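Progress report no. 3 to the Gauthier Fund
Project: written episode summaries for the daily serial "Zomance"
Prepared by Noémie Poirier, Ikora
20 July 2021

Dear members of the board,

I send you the third report on our work. As you know, the grant pays for the writing and the translation of short summaries of "Zomance", so that viewers who miss an evening, or who do not follow the spoken language well, can continue with the story.

Work done in this period

All episodes up to 2581 now have a summary in English and in French. The long story of the stolen will, which took many weeks on screen, was the most difficult part. Three characters tell three different versions of the same night, and our writers did not always agree on which version the viewer is supposed to believe. We decided to write only what is said and shown, and to leave the guessing to the reader.

The list of characters was also corrected. The name of the older sister was spelled in two ways on our pages. It is now the same everywhere, also in the old summaries.

The Stusumen site, where the summaries are published, has a new search page. A reader can enter the number of an episode or the name of a character. The search by place (the hospital, the hotel, the family house) is not ready yet.

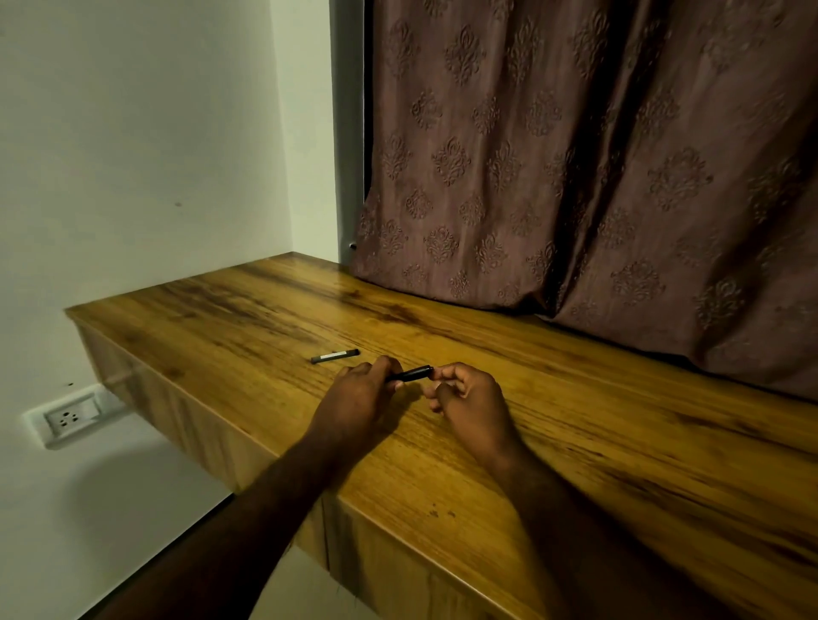

Desk top with wood-grain finish, beside the curtain.

Difficulties

The channel changed the hour of broadcast during the period, and for 10 episodes we received the recordings late. These summaries were published after the next episode was already on air, and several readers wrote to complain. I have asked the channel to send us the recordings one day before, and I wait for their written answer.

One of our two French translators left for a full-time position. I did her part myself for three weeks. A new translator is chosen and she will start in August.

Budget

The expenses of this period are 2688 euros. The largest part is for translation, and the rest is for the work on the search page. We stay inside the amount that you approved, and I do not ask for any change between the budget lines.

Next steps

In August we will finish the search by place and start on the family tree, which many readers have requested. I would also like to discuss with you if the summaries of the first season, written before the grant, can be revised with the same rules. I can send a separate estimate for this.

With my thanks for your patience and your support,

Noémie Poirier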